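Been asked a few times this week whether machines can do the chores yet. I've spent most of the winter on that question for work, so I'll put down what I know in one thread. 1/14

Short version: some of them, slowly, if you set the room up first. The dull flat jobs went years ago. Floors, lawns, pool walls. What's left is anything that involves picking things up and putting them away. 2/14

I keep a list. It started as every job done in our house and in the back room of the Clestmont shop over one month last September. It came to 116 separate jobs, from wiping the hob to breaking down cardboard. 3/14

Of those, I'd say a machine you can buy today does nine from start to finish. Washing machine, dishwasher and dryer account for most of them, and I still load all three. Loading is on the list as its own job, and nothing you can buy does it. 4/14

The robot vacuum is a Jisow. It cost £285 and it's fine. It gets stuck under the radiator in the hall and I've stopped minding. It does the kitchen better than I do, mainly by doing it every day. 5/14

In the shop we tried a Wei floor scrubber on hire. £339 a month, and it needed the aisles clear before it would start. Someone had to move the stock cages first, which took longer than mopping. We sent it back after the second month. 6/14

That's the pattern with shop-floor kit. The machine does the part you'd have done quickly anyway, and you do the tidying so it can get on with it. A warehouse laid out for it is another matter. We have a narrow shop with a step in the middle. 7/14

Now hands, as that's what people mean when they ask about chores. A wheel and a brush won't empty a cupboard. You need something that can pull a handle, reach in, get hold of an object it can't see all of, and shut the thing afterwards. 8/14

Drawers are a good test. A child of three can open one. For a robot it's several jobs stuck together: find the handle, get the fingers behind it, pull straight so it doesn't jam, stop before it comes off the runners, then start again with whatever is inside. 9/14

A lot of this gets practised in simulation first, two hands and a table and some furniture, with no crockery to break. You can run the same drawer over and over while everyone's at lunch.

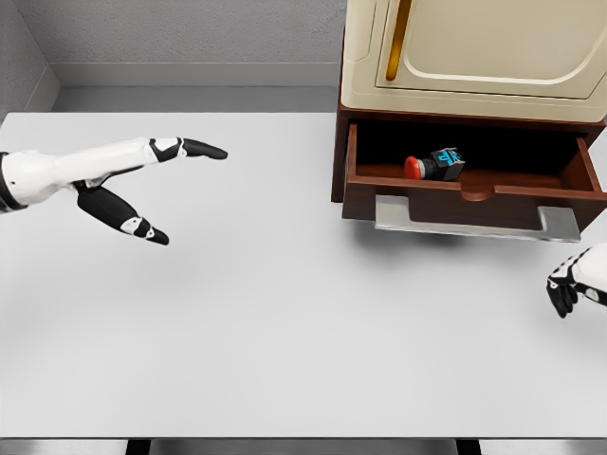 The trouble starts when you move to a real drawer. Ours sticks in damp weather. The one below it has a rubber band ball jammed at the back. Friction, weight, a handle with a loose screw: these are hard to fake well, and the robot only knows the drawer it was taught on. 10/14

I asked the Istitz people how many practice goes they'd want before trusting a hand with one kitchen drawer. The figure I got was 1710, and that was for opening and closing only. Taking things out was a separate number they didn't want to give me. 11/14

Fair enough. I'd sooner hear that than be shown a video of it going right once. If you're looking at demos, check whether the clip is sped up and whether the same object turns up every time. Ask what happens when it drops something. 12/14

Jobs I think will go next, in my order: sorting dry laundry into piles, clearing a table of things that don't break, restocking one shelf with one size of box. Jobs I think will wait a long while: making a bed with a duvet cover, cleaning behind a toilet, anything with a cat nearby. 13/14

So if you're holding off buying a dishwasher because a robot will wash up for you soon, buy the dishwasher. I'll put the full list up once I've typed out the shop half, my handwriting is poor and two pages got wet. Replies are open if you think I've missed a job. 14/14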